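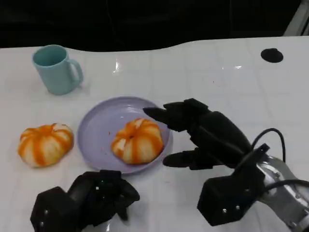

Acta de la reunión de la Comunidad de Usuarios del Edificio Arumugam
Marzo. Sala de la planta baja, 18.30 h.

Preside Revathi Gounder. Toma notas Sharada Mathew. Asisten 23 usuarios, presentes o representados, de los 50 con derecho a voto. Se abre la sesión en segunda convocatoria.

1. Aprobación del acta anterior
Se aprueba con una corrección: en el punto del aparcamiento de bicicletas debe decir «patio norte» y no «patio sur». El local de la esquina pide que se le envíe copia de nuevo, porque la anterior llegó a una dirección antigua.

2. Humedades en la escalera B
La empresa Ullex entregó su informe la semana pasada. Atribuye la mancha del segundo rellano a la bajante y propone sustituir el tramo completo entre la segunda planta y la cubierta. Presupuesto de la reparación provisional: 353 euros. El de la sustitución está pendiente, a falta de que abran la cata del rellano.
Varios asistentes preguntan si la pintura va incluida. No va incluida. Se acuerda encargar la reparación provisional y no pintar hasta el verano.
Votos a favor, 21. Abstenciones, dos.

3. Uso de la cocina común
Sharada Mathew lee las quejas recibidas desde la última reunión. Casi todas se refieren a la vajilla que se queda en la mesa y a la comida sin nombre en la nevera.

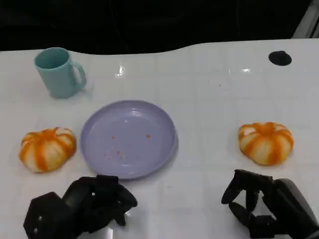

NORMAS DE LA COCINA (texto revisado)
Cada usuario lava y guarda lo que utiliza antes de salir. Las tazas van en el estante bajo y los platos en el armario de la derecha.
La comida de la nevera lleva nombre y fecha. Lo que no los lleve se retira el último día laborable del mes.
La cocina cierra a las 22.00 h. Quien la necesite más tarde lo anota en la hoja de la puerta – con un día de antelación, como hasta ahora.
Se discute si la última norma debe aplicarse también a los talleres de la tarde, que suelen terminar a esa misma hora. Se acuerda darles media hora de margen y revisar el asunto en la próxima reunión. El resto del texto se aprueba por asentimiento.

4. Suministro de pan y fruta
El contrato con Plivitz vence a final de mes. La empresa mantiene el precio si se conserva el reparto de la mañana, pero deja de servir los encargos sueltos. Se ha pedido oferta a Skiroter, que reparte también por la tarde y exige un pedido mínimo de 11 cajas por entrega.
Algunos usuarios consideran que ese mínimo es excesivo para los meses de julio y agosto. Otros se quejan de que el pan de Plivitz llega tarde con frecuencia. Revathi Gounder hablará con las dos empresas antes de renovar y enviará las condiciones por escrito. Mientras tanto se prorroga el servicio actual por un mes. 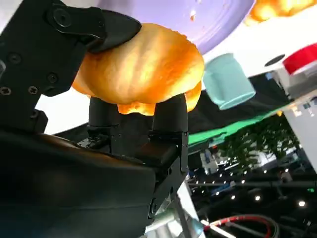
5. Ruegos y preguntas
Se pide cambiar la bombilla del cuarto de contadores. Queda anotado.
La usuaria del despacho 6 pregunta por las llaves del buzón – las copias están encargadas y se recogerán en portería.
Se solicita que la convocatoria se cuelgue también en la escalera A. Se acepta.

Sin más asuntos, se levanta la sesión a las 20.10 h.

Fdo.: Sharada Mathew, secretaria
V.º B.º: Revathi Gounder, presidenta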